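스테인리스 찻주전자 세트 넉 달 사용기 (Grastard 2인용)

작성일: 2020년 5월 16일
분류: 주방 > 차 도구

결론부터 궁금하신 분들을 위해 적자면 별 다섯 개에 세 개 반입니다. 반 개는 제가 소심해서 붙인 것이고, 마음은 세 개와 네 개 사이를 하루에도 몇 번씩 왔다 갔다 합니다. 아침에 차를 따를 때는 네 개, 저녁에 물자국을 닦을 때는 세 개.

저는 찻잔을 깨는 사람입니다. 도자기 잔을 사면 한 계절을 넘기지 못합니다. 유리 주전자는 두 개를 보냈고, 두 번째 것은 개봉한 날 저녁에 갔습니다. 그 뒤로 한동안 머그컵에 티백을 담가 마시며 겸손하게 살았는데, 집에 손님이 왔을 때 은행 로고가 박힌 머그를 내밀자니 좀 그랬습니다. 손님은 괜찮다고 했지만 손님이란 원래 괜찮다고 말하는 사람들입니다.

그래서 금속으로 갔습니다. 후보는 세 가지였습니다. Virnden의 이중벽 티포트는 보온이 좋다는 평이 많은데 생김새가 회의실 보온병이고, Mac an tSaoi의 주전자는 예쁜 대신 잔이 따로입니다. 잔까지 맞추면 차를 마시려는 건지 혼수를 장만하려는 건지 알 수 없는 금액이 됩니다. 결국 주전자 하나, 잔 두 개, 잔받침 두 개가 한 상자에 들어 있는 Grastard로 골랐습니다. 가격은 74유로, 배송비는 별도였습니다. 상자는 튼튼했고 설명서는 네 나라 말로 되어 있었는데 한국어는 없었습니다. 주전자 쓰는 법을 모국어로 읽어야 할 정도는 아니어서 감점하지 않았습니다.

용량 이야기를 먼저 하겠습니다. 상품 페이지에는 잔 하나에 300ml라고 되어 있길래 대범한 잔이구나 했습니다. 받아 보니 잔이 아담합니다. 계량컵으로 물을 부어 봤더니 넘치기 직전까지가 150ml쯤이었습니다. 판매자에게 문의했더니 300은 두 잔을 합친 숫자라고 합니다. 그렇게 따지면 우리 집 의자는 다리가 열여섯 개입니다.

첫 세척은 베이킹소다와 식초로 했습니다. 새 스테인리스에서 묻어나는 까만 연마제를 키친타월로 닦아 내는 작업인데, 뚜껑 안쪽과 손잡이 붙은 자리에서 끝도 없이 나옵니다. 저는 식용유로 한 번, 주방세제로 두 번, 그다음 베이킹소다를 풀어 끓였습니다. 팔이 아픈 것을 빼면 명상에 가깝습니다.

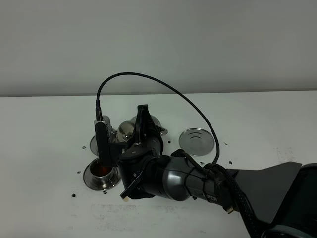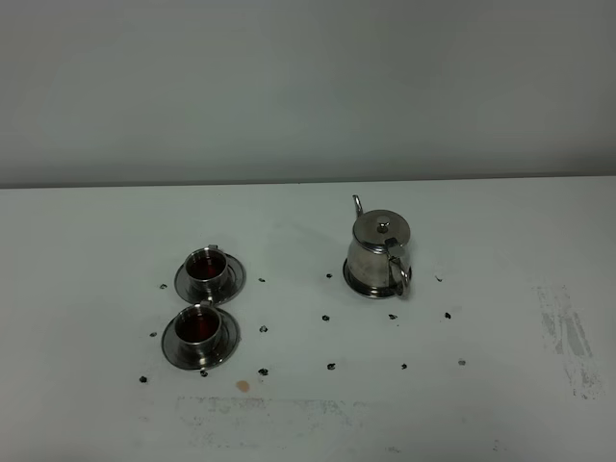
주전자에 대해서는 할 말이 많은데 대체로 좋은 말입니다. 기울였을 때 물줄기가 주둥이 밑으로 타고 내려와 식탁을 적시는 주전자가 세상에 얼마나 많습니까. 이 물건은 그러지 않습니다. 넉 달 동안 식탁에 흘린 것은 전부 제가 딴생각을 한 탓이었습니다. 생김새도 마음에 듭니다. 몸통은 땅딸막하게 둥글고 아래로 갈수록 살짝 퍼지는데, 밑에 나팔처럼 벌어진 둥근 굽이 있어서 체구에 비해 격식을 차린 인상입니다. 둥글게 솟은 뚜껑 위에는 작고 동그란 꼭지가 달려 있고요. 문제는 이 꼭지도 금속이라는 점입니다. 끓는 물을 붓고 5분 뒤에 맨손으로 잡으면 차 맛이고 뭐고 잊게 됩니다. 저는 행주를 접어서 잡는데 모양은 안 나지만 지문은 지켰습니다.

잔도 같은 병이 있습니다. 벽이 한 겹이라 뜨거운 차를 부으면 잔 전체가 뜨거워집니다. 손잡이가 고리 모양으로 작게 달려 있기는 한데, 제 검지가 들어가면 마디가 잔 옆구리에 닿습니다. 손가락이 가는 분은 괜찮으실 겁니다. 저는 엄지와 검지로 꼬집듯이 들고 마시는데, 본의 아니게 새끼손가락이 올라가서 몹시 고상해 보인다는 말을 들었습니다. 홍차는 조금 식혀서 따르는 쪽을 권합니다. 입술은 다행히 금방 적응합니다. 잔 테두리가 둥글게 말려 있어 날카로운 느낌이 없습니다.

맛이 쇠 맛이냐는 질문을 주변에서 제일 많이 받았습니다. 처음 사흘은 났습니다. 기분 탓인지 연마제 탓인지는 모르겠고, 지금은 안 납니다. 홍차나 보이차처럼 진한 것은 도자기 잔에 마실 때와 차이를 못 느끼겠고, 백차처럼 여린 것은 조금 밋밋합니다. 이 가격대에서 백차 타령을 하는 제가 문제일 수도 있습니다. 차 빛깔은 의외로 잘 보입니다. 은색 안쪽에 붉은 차가 차 있으면 꽤 근사해서, 우린 시간을 눈으로 가늠할 만합니다. 다만 흰 도자기 잔에 비하면 색이 한 단계 어두워 보이니, 그걸 보고 서둘러 따르면 싱거운 차를 드시게 됩니다.

보온은 기대하지 마세요. 물을 가득 붓고 뚜껑을 덮은 채 34분을 두었더니(통화가 길어졌습니다) 차가 미지근했습니다. 예전 유리 주전자보다 낫다고 말하기도 어렵습니다. 재 본 적은 없지만 유리 주전자는 잴 틈도 없이 깨졌으니까요. 따뜻하게 오래 드실 분은 Stastier에서 나오는 누빔 덮개 같은 것을 같이 사시든가, 아니면 빨리 드시면 됩니다. 저는 빨리 마십니다.

관리는 양면적입니다. 깨질 걱정이 없는 건 사실입니다. 싱크대에 두 번, 타일 바닥에 한 번 떨어뜨렸고 잔 하나의 테두리에 손톱만 한 눌린 자국이 생겼습니다. 도자기였으면 세 번의 장례식입니다. 대신 물자국이 남습니다. 설거지하고 그냥 엎어 두면 다음 날 얼룩무늬가 되어 있어서 마른행주로 바로 닦아야 합니다. 거울처럼 반짝이는 표면이라 지문도 다 보이고, 주방이 지저분하면 그것도 비칩니다. 차를 따르다가 주전자 옆면에서 밀린 설거지를 발견하는 일이 생깁니다. 안쪽에 차 때가 앉으면 구연산을 한 숟갈 넣고 뜨거운 물을 부어 두세요. 수세미는 쓰지 마시고요. 저는 썼습니다.

잔받침은 왜 있는지 한동안 몰랐는데, 티스푼과 비스킷 놓기에 딱 좋습니다. 잔을 올려놓을 때 금속끼리 부딪치는 소리가 제법 큽니다. 새벽에 혼자 조용히 차 한 잔 하려던 계획은 대개 이 소리로 온 집안에 알려집니다.

좋았던 점: 안 깨짐, 물줄기가 깔끔함, 세트가 한 번에 해결됨, 넣어 둘 때 자리를 적게 차지함.
아쉬운 점: 꼭지가 뜨거움, 잔이 뜨거움, 받침이 시끄러움, 300ml.

또 사겠느냐고 하면 글쎄요, 안 깨지니까 또 살 일이 없습니다. 9월에 이사를 하는데 이번에는 찻잔을 신문지로 싸지 않아도 되겠습니다. 추가로 잔만 두 개 더 사고 싶은데 낱개로는 안 판다고 하네요. 혹시 파는 곳을 아시는 분은 댓글 부탁드립니다.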